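Shared folder quota still full after deleting files

Zolach Community Forum > Storage and Syncing > Shared folders

fernleigh_k
Posted 28/08/2020
I run the shared folder for our club and it's been stuck on "storage full" since I cleaned it out. I deleted the whole 2018 album, 3,649 items, emptied the bin on the website, and the storage bar hasn't moved. Members can't add anything. I'm the owner, three other people have edit rights. Is there a delay, or have I missed a step?

pkd_moreton
How long ago did you empty the bin? Mine took overnight to update the last time I did a big delete.

fernleigh_k
Two days. I've signed out and back in, and tried a different browser.

gusset
Check whether the other editors uploaded those files. In Zolach a file counts against the owner of the folder, but when an owner deletes something an editor uploaded, it goes to the editor's bin as well as yours. It keeps counting until both bins are empty.

tallowood
That's not right, or it hasn't been since February. They changed it so that the uploader's bin doesn't count towards anyone. I look after a shared folder at work with a lot more in it than this and I've never had to chase people about their bins.

gusset
Work accounts are different. On a business plan the admin console clears the bins for you. On a personal plan it's as I said. I went through this with support and they had me ask each editor in turn.
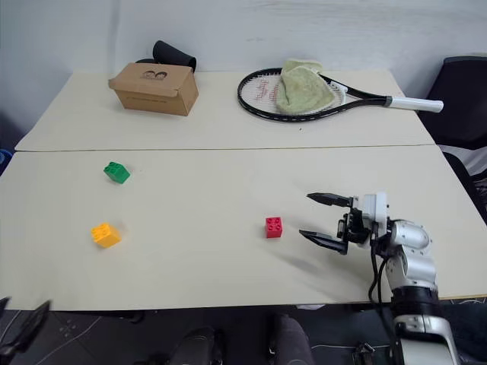

The other thing to look at is version history. If anyone had the desktop app running and it re-saved the files, each one can have several old versions behind it. Go to Settings, then Storage, then Manage versions, and sort by size. You can set the limit to 2 and it will trim the rest.

tallowood
Agree on versions. Still don't agree on the bins.

fernleigh_k
Manage versions shows 2,920 old versions, mostly scanned newsletters. I didn't know that page existed. I've set the limit to 2 and it says "processing".

Wilmer Benavides
Before you let it finish, make sure nobody needs an earlier copy of those newsletters. Trimmed versions don't go to the bin and can't be restored. I'd download the folder to a drive first. The website will only zip 1,000 files at a time, so use the desktop app and choose "Keep on this computer".

pkd_moreton
Or move it all to Nandent. We did that last year and the quota is per person, so this doesn't come up.

gusset
Nandent doesn't keep folder permissions when you import, so you'd have to set everybody up again. Not worth it for a storage bar.

pkd_moreton
It took me an evening. Each to their own.

fernleigh_k
Processing finished and the bar has dropped to nearly half. I also asked the other editors to check their bins. One of them had the whole album in there. She emptied it and the bar went down again about an hour later.

tallowood
Could have been the versions still catching up.

gusset
Could have been the bin.

fernleigh_k
Either way, uploads are working again. Marking this as solved, thanks all.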